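From: Ankica Todorova
To: Kondby craft and table list
Subject: Re: [kondby-table] Ribbons, bags and what we keep after the August lunch

Dear Jyoti, dear all,

Thank you for your message and for writing down the open points. I answer between your lines, I hope it is readable in every mail program. Excuse me if it became long.

Jyoti Pant wrote:
> Hello everybody, thank you for coming to clear the hall on
> Tuesday. Before the next lunch I would like that we agree on
> a few things. First, the ribbon. We have now a big box of used
> ribbon and half of it is in knots. Do we keep it, or do we buy
> new each time? A new roll is not so expensive.

I am for keeping it. The checked ribbon is good quality and it does not lose colour, and I have already used the same pieces for two lunches. The problem is only how we take it off. When people are tired they pull it from the jar or the basket without opening the bow, and then the knot becomes very small and hard. After this it needs more time to open one knot than to tie five new bows.

My proposal is this. Who takes down a bow, opens it at the same moment, while it is still on the jar. The jar holds it for you and you have both hands free. If it doesn't open, please do not cut it. Put it aside and I will do it at home with a thick needle, I don't mind this work when the radio is on.

For rolling I use a piece of cardboard, as long as my hand, with a small cut at each end. The start of the ribbon goes in one cut, you wind without pulling, and the end goes in the other cut. No pins, please. They leave a mark, and last year Kanchan had one in her finger. Ribbons with a bad fold can be ironed from the back side, with the iron on the middle heat and a thin cloth between.

> Second, the plastic bags. Anoma says we have too many and they
> fall out of the cupboard when she opens it. I agree with her.
> Can we throw all of them?

Anoma is right about the cupboard, but I would not throw all. I went through the big sack yesterday evening and sorted it on my kitchen floor. There were 400 bags, I counted them because my husband did not believe me. Most are the thin ones from the vegetable counter, and they can go. The strong ones with handles I would keep, but only as many as fit in one shoe box. When the box is full, a new bag can come in only if an old one goes out.

You can fold them flat in this way: put the bag on the table, press the air out from the bottom to the top, fold it in three along the length, and then make small triangles from the bottom until you come to the handles. The handles go in the last pocket. It looks like too much trouble for a bag, I know, but eight of them take the place of one bag which is only pushed in a ball.

Bags which had food in them should not go in the box at all. Last time I found some with crumbs, and the whole cupboard had a smell. Please shake them over the bin first and then put them in the bin also.

> Third, the tablecloths. The purple one has to be washed but
> I do not remember at how many degrees, and the label is gone.

I washed it before at 40 and it was fine, also the pattern stayed. But please clear the cloth completely before you take it off the table.
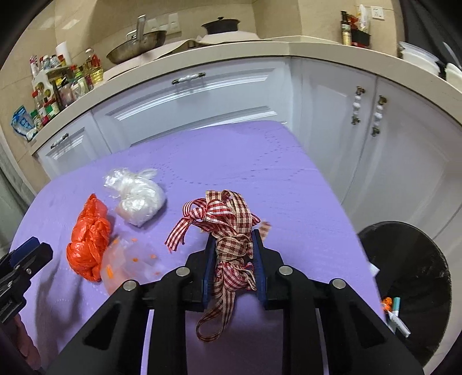
Small pieces of food stay in the cloth if we fold it at once, and then they go in the washing machine and in the filter. So first the big things go away, then somebody goes over it with the soft brush from the corner to the edge and catches everything in the dustpan. Only then two people lift it and shake it outside, on the side where the bicycles are not standing. Fulgencio has asked this also, because of his saddle.

For stains of beetroot or curry I put cold water and a little washing-up liquid, I wait until the tea is ready, and then I rinse. Hot water makes it worse. I would not use bleach on this colour.

> Last thing, who can take the jars? We have 17 left and they
> cannot stay in the hall over the holidays.

I can take ten, if somebody brings them to me by car. My cellar is dry and there is a free shelf. Perhaps Fulgencio can take the other seven, he has said something like this at the door but I am not sure I understood him well. Please take off the lids before they are stored, and put the lids in a separate bag (a strong one, from the shoe box).

I have one more point which is not in your message. The labels on our boxes are very different, one says "decoration", one says "various" and one says only "Kanchan". Kanchan, this is not against you! But for a new person it is difficult. I would write on each box what is inside, in big letters on the short side, so that we can read it also when it is in the cupboard. I have a thick pen and I can come half an hour earlier next time.

If you don't agree with the ribbon or the shoe box, write it here to the list, please, so that we don't have to discuss it again between the chairs.

Many greetings and have a good week,
Ankica

--
kondby-table mailing list
To leave the list, send an empty message with the subject "leave"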